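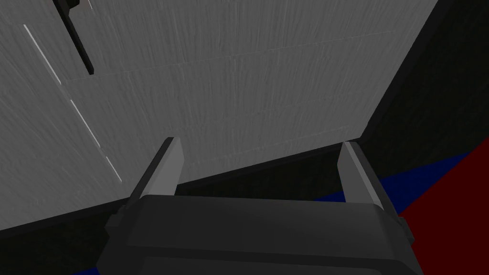 Posted by the author of the Nalum blog | Filed under Simulation, Reviews | 2 comments

The following is a review of the Didesix household simulation package, which Porkell supplies by subscription. I have used the package on my own account since November. No payment was received for this review, and the license was purchased at the standard price.

Didesix is intended for persons who wish to test a two-armed robot in furnished rooms before they commit to hardware. The subscriber receives a robot model with two grippers, a library of interiors, and a set of tools for recording each run. The current library holds 227 rooms and 2609 separate objects. A smaller edition, with fewer rooms and the same robot model, is offered to students.

Installation took one evening. The printed guide is clear on licensing and less clear on graphics settings, and the section on shadows should be rewritten. Dark walls lose most of their detail at the default level. I raised the ambient light by two steps and have left it there. 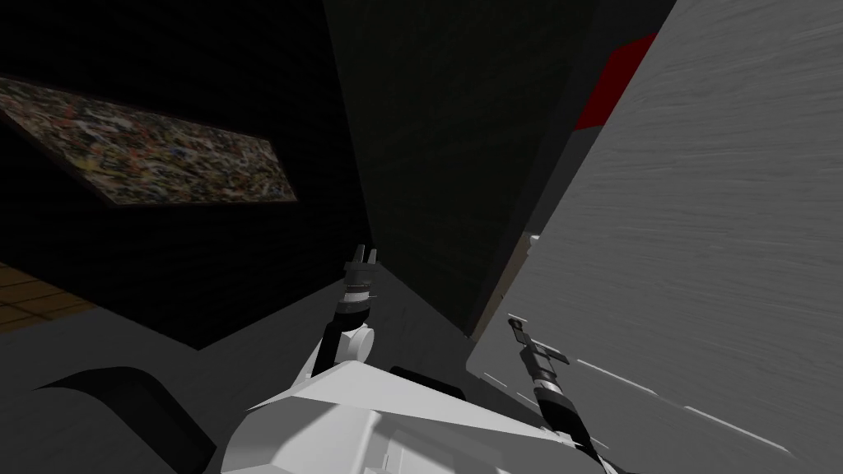
The arms respond well to direct control. Each joint may be moved separately, or the fingers may be sent to a chosen point while the software works out the rest. I prefer the second method for large movements and the first for the last short distance to a surface. Contact with broad, flat panels is handled in a steady manner. Contact with thin edges is less reliable, and I have reported this to Porkell on two occasions.

I also compared the package with the Cieślak room set, which I had used for the previous year. Cieślak offers better fabric and softer light. Didesix loads faster and permits the user to change a wall color or replace a piece of furniture without closing the run. For my purposes the latter has been of greater value.

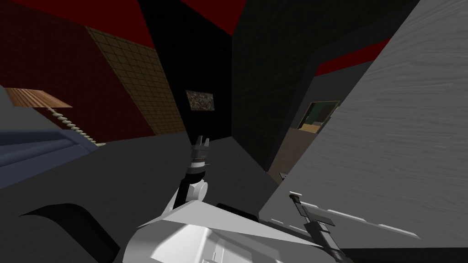

Camera placement deserves a separate remark. The view may be fixed to the robot or set freely in the room, and a steep tilt is accepted without complaint. The tilt value is not stored with the run, however, and must be entered again at each session. A written note beside the keyboard has served me adequately.

Support is provided by electronic mail. My first inquiry was answered the following Thursday, and my second has not yet been answered. The saved runs now number 466, and the archive tool has opened every one of them.

I have renewed the subscription for a further term. The student edition will be reviewed separately, after the next update has been installed.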